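August, posted by Mbali Shabalala, process engineering

Ticket 791: wafer count drops on Fesetti etch line

Reported problem

The Renholm scheduler says the line lost capacity overnight. Starts are unchanged, yet the dashboard shows 50 fewer wafers out per shift. The vendor's first reply was that we must have a slow chamber. I asked which one and have had no answer.

Checked so far

1. Pulled the chamber logs for both tools. Etch times are where they were in July. I don't believe in a slow chamber that leaves no trace in its own log.

2. Compared the dashboard with the lot travellers. The travellers add up and the dashboard doesn't. Sent both to Bekine support at 6 pm.

3. Bekine suggested clearing the cache and restarting the client. Did it. Same figures, as I expected.

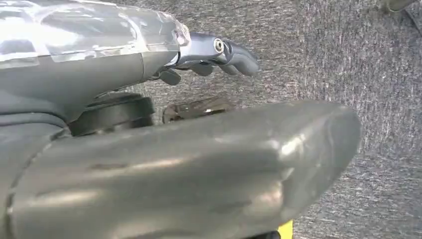
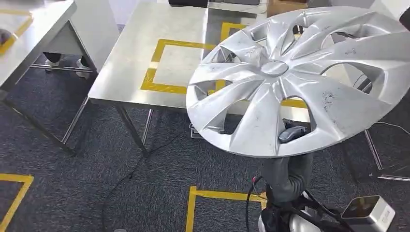

4. Asked whether the August update touched the reporting module. Was told "no functional changes". The release note mentions a new rule for split lots, which sounds functional to me.

5. Ran 2 test lots, one split and one whole. The whole lot counted properly. The split lot lost its child lot as soon as it left the stocker.

Vendor response

Mousavi, who host the database, say the child records are all present. Bekine now call it a "display matter". Planning uses that display to quote capacity to customers, so I've asked them to drop the phrase and raise the priority.

Status

Open. Old reporting rule put back on the test server, and the split lot counts correctly there. One good lot proves very little. Not closing this until a full shift agrees with the travellers.

Contact the process desk | © Renholm | Back to top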